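The Skatley Pastry Board: A Winter of Pie Dough

12 comments | Emailed 8 times

I have been making pie crust on the wrong thing my whole adult life. For years it was a kitchen counter with a seam down the middle, and I'd end up with a little ridge across every circle of dough, right where the two halves met. Then it was a wooden cutting board, which was fine until the day I rolled out a sweet tart dough on it and could taste garlic in the crust. After that I bought one of those floppy mats with circles printed on it, and I used it twice. It crept toward me the whole time, like a tablecloth somebody was pulling.

So when I saw the Skatley in the window at Nasia, the kitchen shop near my bus stop, I went in and stood there with my hands on it for longer than was polite. I went home without it. I went back in October and bought it, and I've used it nearly every weekend up to now (February 2006, and snowing), so I think I can say something useful.

The short version is that I love this thing! It has changed how I feel about dough, and I used to dread dough.

The Skatley is a big rectangular board with a white marble pattern, a bit of gray cloud in it and some brown streaks. There are smaller ones in the line, but get the large if you have anywhere to put it. The large lets you roll out a full pie crust and still have a corner left for your flour pile and your bench knife, and it means a batch of croissant dough can stretch out to its proper length without hanging off the end.
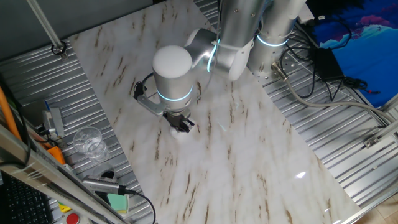
What sold me was the first all-butter crust. I'm a nervous roller. I stop, I lift, I turn, I worry about sticking, I throw down more flour, and by the end the dough is dry and tough and it's my own fault. On the Skatley I put down one light dusting and the dough just moved. I could give it a quarter turn with two fingers. I kept waiting for it to grab and it didn't, and I got all the way to the size I needed without adding any more flour at all. The crust came out of the oven flaky from rim to center, the kind that leaves shards on your sweater.

Now, some of that is the cold. If you've read anything about pastry you already know the speech: keep the butter cold, keep your hands off it, work fast. My apartment is heated by a radiator that has two settings, off and Florida, and keeping anything cold in there from November on is a project. My routine is to open the kitchen window a few inches, lean the board near it while I cut the butter in, and close the window again when I'm ready to roll. By then the board feels good and chilly under my palms. A friend of mine lays a tray of ice on hers, and you can do that too, but dry it off carefully or you'll have paste.

I should talk about the rolling pin, as a board is only half of it. I use a Kokura, the plain tapered kind with no handles, and they get along beautifully. With a tapered pin you can lean on one end and push the dough out in a curve, and on a dead flat surface you feel every thick spot as you go over it. I borrowed my sister's heavy pin with the ball bearings for a weekend to compare. It was faster on bread dough and too much for pie, at least in my hands. If you already own a pin you like, keep it. If you don't, get the tapered one. It costs less than a decent lunch.

What I've made on it so far

Pie crust, obviously, more of them than I'd like my doctor to hear about. Apple through the fall, then a pear and ginger, then a chicken pot pie that fed us for days.

Croissants, twice. The first batch leaked butter all over the pan and I ate them anyway. For the second I followed the advice of the woman at the counter at Mavromatis, the bakery on my corner, who told me I was letting the butter get too hard before I folded it in. She said it should bend like a belt. I'd been treating it like a roof tile, and of course it was cracking inside the dough! With butter that bends, and a board long enough to do the folds properly, I got real layers. They weren't Mavromatis layers, but there was a honeycomb in there if you held one up to the lamp.
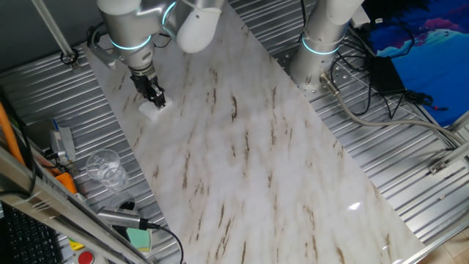 by Stepan Dmytriv

Strudel was a mistake, and I'll own up to it. Strudel dough wants a bedsheet and a big table and a grandmother on the other side. The board is no help once the dough gets past the size of a pillowcase. I had it draped over the edge and it tore under its own weight, and I turned the whole business into little filled triangles, which were delicious.

Pasta surprised me. I'd always heard you want wood for pasta, for the slight drag, and I think that's right for the rolling. You want the dough to hold on a little so you can stretch it. For filling and cutting ravioli, though, the Skatley is lovely. They don't stick and they don't tear when you pick them up, provided you don't let them sit around. Mine sat around through a long phone call once and I had to scrape them off with the bench knife.

Then there's candy. I had never made candy. A board like this puts ideas in your head. I poured out a batch of peanut brittle at Christmas, but I'll be careful here: the leaflet that comes with the board says to put a baking sheet or parchment between it and anything straight off the stove, and I did as I was told. I can't tell you what happens if you don't. I'm too fond of it to find out.

Bread I still do on wood. Kneading on the Skatley is fine, but the dough skates around more than I like, and a cool surface isn't doing your yeast any favors.

The complaints

I have a few, and I'd be a poor reviewer if I skipped them.

It's heavy. I can lift it by myself but I don't enjoy it, and there are no handles or finger grooves, so you have to slide it over the edge of the counter to get a grip underneath. If you have bad wrists, plan on leaving it out for good. I cleared off the end of my counter for it, and the toaster now lives on top of the refrigerator.

It also moved, in the beginning. The little feet that came in the box were stuck on with something that gave up within a week. I wrote to the company and they sent me a fresh set, which I haven't needed, as by then I'd found that a damp dish towel laid flat underneath holds it perfectly well. That's an old trick for cutting boards and it works just as well on something this size.

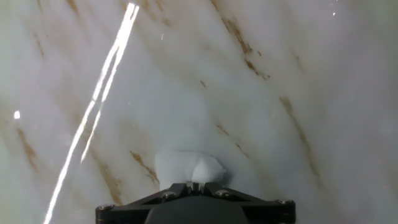

The corners are sharper than they need to be. I've caught my hip on one more than once coming around from the stove. A rounded corner would cost them nothing that I can see, and I said so in my letter. They were very nice about it and didn't promise anything.

And the pattern, pretty as it is, can hide a smear of dough. White flour on a white board with pale gray clouds in it is hard to spot under kitchen lights. I've learned to run my hand over it after cleaning, and my hand always finds something my eyes didn't. Scrape first, while it's dry, and get everything you can into the trash. Then go over it with warm water and a little soap, then plain water, then a towel. If you go in with water first you'll be making glue, and you'll be picking it out of your dishcloth for a week. I've had blackberry juice on mine, and turmeric, and both came off, though the turmeric took a second go the next morning.

I've seen people say you should oil a board like this. I haven't, and the leaflet doesn't mention it.

Is it worth the money?

If you bake a pie at Thanksgiving and that's that, probably not. Roll it out on the counter, use plenty of flour, nobody will mind. But if you've been wanting to get better at pastry and you keep running into the same walls I did, the sticking and the warm butter and the seam down the middle of everything, I can't think of a single purchase that has helped me more. I tried a food processor for crust, I tried vodka in the dough, I tried freezing the flour. The board did more than all of them put together, and on top of that I like looking at it. My wife has started putting the cheese out on it when people come over.

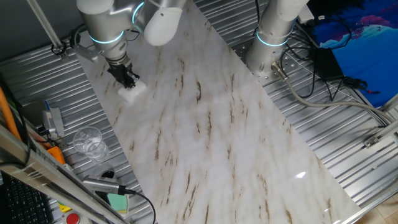 One thing I'd like to try before spring is puff pastry, the full version with all the turns, while the weather is still on my side. I've got the butter in the freezer already. I've also been told that pie dough can be rolled out, stacked between sheets of wax paper and frozen flat, so you can pull out a crust on a worknight, and a long flat board seems just right for doing a stack of those on a Sunday afternoon kind of mood. If any of you do this, tell me how long they keep.

I'd give it 4 out of 5, with the missing point going to the feet and those corners. For pie alone it gets the full 5.

12 comments (showing newest 4)

marthab: I have the small Skatley and regret it. You can't fit a 12 inch crust on it with any room to spare. Go large, people. Also, frozen crusts keep fine for a couple of months here, after that they start tasting like freezer.

pieman_dale: Disagree on bread! I knead on mine all the time. Oil your hands, skip the flour, and the skating stops. Good write-up otherwise and now I want pot pie.

Lorna K.: What do you do in summer? My kitchen is hopeless from June on and opening the window only makes it worse.

stepan: Lorna, I haven't had it through a summer yet. I'm planning on the tray of ice, and on baking early in the morning. Dale, I'll try the oil this weekend!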